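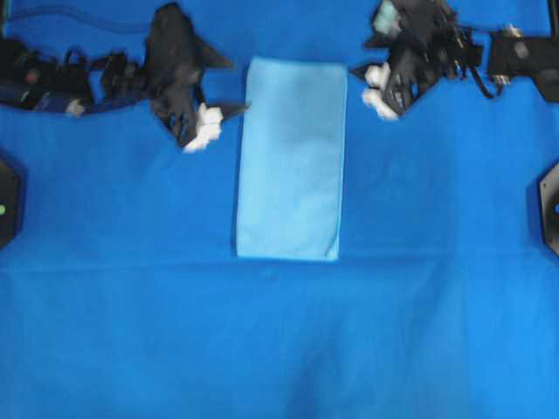
Vol. 3, No. 2

Putetti Household Notes
Hospital boxes, and a few things I do differently now

A lot of you wrote in after the November issue wanting to know how I pack a box for a family with a kid in the hospital. I've been doing these out of my dining room for a while now, first for our street and then for pretty much anyone in Cuevas who asks, and I have opinions! So this issue is all boxes, and the stain chart will have to wait.

Start with the parents. Everybody sends the child a stuffed animal (by the second week there's a zoo on the windowsill) and the grown-ups are sleeping in a chair in yesterday's shirt. I put in thick socks, lip balm, a phone cord much longer than you think is reasonable, and quarters for the vending machine in an old pill bottle. Rinse the bottle well and soak the label off in hot water with a squirt of dish soap. If the glue hangs on, rub it with cooking oil and wash again.

Skip anything scented. I used to tuck in a lavender sachet and I cringe about it now. Plenty of wards don't want perfume, candles or fresh flowers, and a kid on strong medicine can turn green at a whiff of vanilla. Same goes for laundry. Anything cloth that goes in my boxes gets washed in plain unscented detergent with no dryer sheet, then washed a second time if it came from a store. Call the ward before you buy toys, too. Ours is picky about plush and wants everything wipeable for some of the rooms.

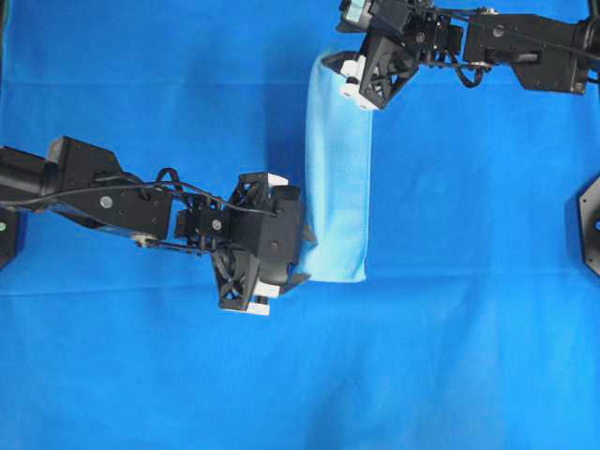 Box size matters more than people think, and mine got a lot better once I quit using big ones. A hospital room has one small closet and a rolling table, so I stick to shoe boxes, or boot boxes if there are brothers and sisters to include. The trick is to fold everything to the shape of the box before you start. A towel folded into a long, narrow strip, like the light blue one here, will stand along the side of a boot box and work as padding for a mug or a jar. Two of them, one down each side, and you don't need any bubble wrap. I do my folding on a cloth in a stronger color than the towel, same idea as the bright blue under this one, and then I can see right away if an edge has wandered.

Now, cards. When our school did a card drive for a boy over in Skavine we ended up with 2,231 of them, and they all landed at the poor family's door in grocery bags. Please don't do that to anybody! Bundle cards by the week, put a rubber band around each bundle, and hand them over a bit at a time. Pull out the ones with glitter – it gets in the sheets and stays there. For signs and posters, painter's tape comes off hospital paint without a mark, and I send a roll along.

For food I like things that can be eaten with one hand, standing up. Muffins freeze fine, wrapped singly, and so do burritos. Write what it is and how long to heat it right on the foil, and take it off the foil before it goes in the microwave (put that on the label too, tired people forget).

If you're mailing to Clurnel or farther, tape all the seams and put a second address label inside the lid. I lost 3 boxes before I learned that one.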